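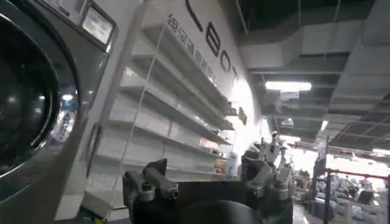 Pukcombe Residents' Club, Home and Laundry Group

Tips for the shared laundry and for your own machine at home
Collected by Wanting Song, 28 September 2023

In April I asked the members to send me their advice for washing and drying. Many answers came, and some were opposite to each other, so I tried most of them in my own home before writing. Thank you to all who sent.

Before washing

Empty the pockets. I know everybody says it, but one paper tissue can spoil a whole load of dark clothes. Close the zippers and open the buttons. Shirts that are washed with closed buttons pull at the holes, and later the buttons become loose.

Turn jeans and printed T-shirts inside out. Renu Solanki also does this with corduroy, and her brown trousers still have a good color after many years.

Fill the drum, but do not press. You should be able to put your hand flat on top of the clothes. If the hand does not go in, take out one towel.

Detergent

Most of us use too much. For a normal load with soft water, 2 tablespoons of liquid are enough. If the towels feel stiff or a little slippery, wash them one time with no detergent at all and look at the water. If there is foam, you have your answer.

Fabric softener is not good for towels and sports clothes. I use a small cup of white vinegar in the softener drawer for towels only. Never put vinegar together with bleach.

The rubber ring of the door

Wipe the fold of the gasket after the last wash of the day, especially at the bottom, where hair and coins like to stay. Leave the door a little open for the night. For a smell that is already there, run the hottest program with an empty drum, and clean the detergent drawer with an old toothbrush.

Drying

Shake every piece before it goes in the dryer. It takes one minute and saves much ironing. Put heavy things with heavy things: a bath towel and a thin blouse do not finish at the same time, and the blouse will suffer.

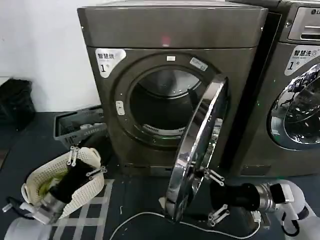

Smart dryer no. 1 with the door open.

Clean the lint filter before each load, also when the person before you says it is clean. Once a month wash it with warm water and a soft brush, and let it dry fully before you put it back. Dryer sheets leave a thin film on the mesh which you cannot see.

Jianhua Li adds one dry towel to a small wet load and takes it out after 20 minutes. I tried it with bed sheets and it did not help, but with shirts it was faster.

Do not dry wool, silk or anything with a rubber back. Kitchen cloths with old cooking oil should be washed twice and hung on a line, because oil can heat up in a dryer and begin to burn.

Folding

Take the clothes out while they are still a little warm. Sheets with elastic corners I still cannot fold well. Cuiping Kong will show her method at the next meeting, please bring one sheet.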